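Colamton library moves to the old Siltitley school

Reading room opens before the end of December

12/12/25

The town library of Colamton will close its rooms on Chisholm Street next week and move to the former school in Siltitley. The new place has 212 square meters, and the old one had only 111.

Almost 80 boxes of books are already there. The children's books will be moved last, so families can borrow them until Wednesday.

"We waited for this a long time," said Lutz Kröger, who leads the library. "In the old rooms we had to refuse many donations."

The reading room will have white tables and light curtains. The heating was renewed in the fall by the local firm Hotar. 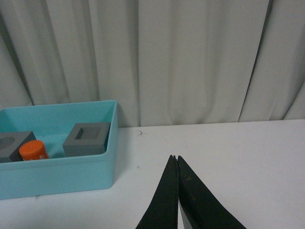

Returning books during the move

Books can be left in the box at the town hall. No late fees will be charged in December. Bus 93 stops in front of the school.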